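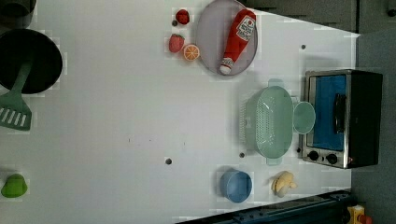 Teach the Weeknight Dinner

The school board in Brillham will vote next month on whether to bring back a required cooking class for eighth graders. I have read the proposal, all 132 pages of it, and I think the board should pass it with one large change. The class as written teaches recipes. It should teach dinner.

I took home economics in Prullville in the last years it was offered there. We made muffins, then a different kind of muffin, then a white sauce, and at the end of the term a lasagna that took 3 class periods. I got a good grade. When I moved into my first apartment I could not feed myself for a week on the money I had. I knew how to follow a sheet of paper if every item on it was already measured out in front of me. I did not know what to do with half a cabbage.

The proposal repeats that mistake. There are 2 units on baking and one called "Foods of the World," in which students prepare a dish from a different country each session. I have no complaint about any of the dishes. My complaint is that each one needs its own shopping trip, and no session uses anything left over from the one before. A kid could finish the course with high marks and still not know how long cooked rice keeps in the refrigerator.

Feeding a household is mostly a matter of planning and stock. You look at what you have, you look at what will spoil first, you think about who is home and at what time, and you make something that fits. The cooking itself is often the shortest part. My mother worked evenings and did all of this in her head while she put on her shoes. She would have laughed at the idea that it was a skill, but my brother and I were in our thirties before either of us could do it.

Cherry Mae Soriano taught the subject in Prullville for years after I left, and I called her before writing this. She told me the class she was proudest of was one she was nearly written up for. In March of that year the delivery for her room did not come, and she had her students cook from whatever was in the cupboards. They had lentils, canned tomatoes, onions, some old flatbread and a lot of margarine. She gave them no recipe. "Half of them made something bad," she said, "and they remembered why it was bad." The parents who complained had wanted to see the planned unit on pastry.

I would build the whole course out of days like that. Give each group a fixed amount of money at the start of the month and a list of prices from a real store. Let them buy for several meals at once. Let them run short. Have them cook the same cheap thing, beans or eggs or a pot of soup, over and over until they can do it without looking anything up. A person who can make one soup well can make most soups.

There are fair objections. Crisanto Espiritu, who sits on the board and opposes the class in any form, says cooking belongs at home and school hours are already short. He is right about the hours. The course would take a slot from something else, most likely study hall, and some students need study hall. On the first point I disagree with him. Plenty of homes have no one in the kitchen at five o'clock, and that is no fault of the people who live there. We teach kids to swim at school for much the same reason.

Others say nobody needs to cook now that a meal can be brought to the door. I order in too. But the last time I added it up, one month of delivery for my family of four came to $282 more than the groceries for the same number of dinners would have. Some families can absorb that. Most of the ones I know in Brillham cannot, and they are the ones who end up eating cereal at night.

Then there is equipment. The proposal asks for a full set of new ranges, and I suspect the price is what will sink it. Please take them out. A kid who learns on a two-burner hot plate and a small oven is learning on what she may well have in her first rented room. Knives, a few heavy pots and working sinks would do. If the board wants to spend money, it should spend it on food, week after week, so that students can ruin some of it and start again.

Grading is the part I am least sure of. A written test on food safety makes sense. Past that, I would pass anyone who can walk in on the last day, open a cupboard they have not seen before, and put a hot meal for four on the table within the hour. It doesn't have to be pretty. It has to be enough for four, and the pans have to be washed.

The comment period closes before the vote, and the board does read what people send. I have sent in a shorter version of this.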